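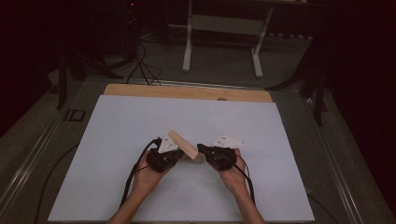 Work package 2 of the Idov project covers bimanual handover, taught by hand demonstration. Collection at the Paren site reached 1,537 episodes by the close of this reporting period. Of these, 1,173 passed the Rana quality filter. Both hand-held grippers carry a white triangular plate with dark dots on top, and pose is recovered from these plates. The handover set uses a small block of pale wood, passed between the two grippers over the white board.

Rejected episodes were mostly tracking dropouts when one plate blocked the other. Operators now keep the plates tilted apart during transfer. A further 270 episodes are planned for August, limited to block rotations the current policy handles poorly. No change to budget is requested.

Shalini Srivastava, Flurau
15/05/2024

Contact | © Flurau | Back to top
This site uses cookies. Accept / Manage settings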